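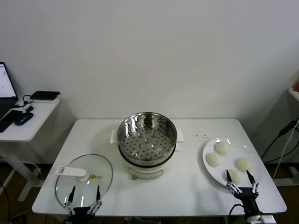
Electric steamer on the white table, basket in place, lid off to the left.

The stainless basket is the part I use most. Its base is perforated, with small holes set in rings and a few larger raised dimples between them. Food that sits flat tends to cover the holes, so I leave gaps and keep pieces to a single layer. Dumplings go in at 16 to a batch. Any more and the ones in the middle come out gummy.

Water goes in the white body below the black band. I fill it cold and let it reach a full boil before loading. Carrots cut on the bias take longer than I used to allow, and Dilani Herath still prefers hers softer than I do.

The lid is glass with a thin metal rim and a white handle. I put it down flat on the tabletop when loading and wipe up the ring of condensate afterward. The small vent fitting needs a rinse after anything starchy. A cotton swab works.

Descaling: white vinegar and water in equal parts, 60 minutes, then two rinses. In August I let it go too long and the scale had to be soaked off twice. Next post will cover rice in the same basket, lined with cloth.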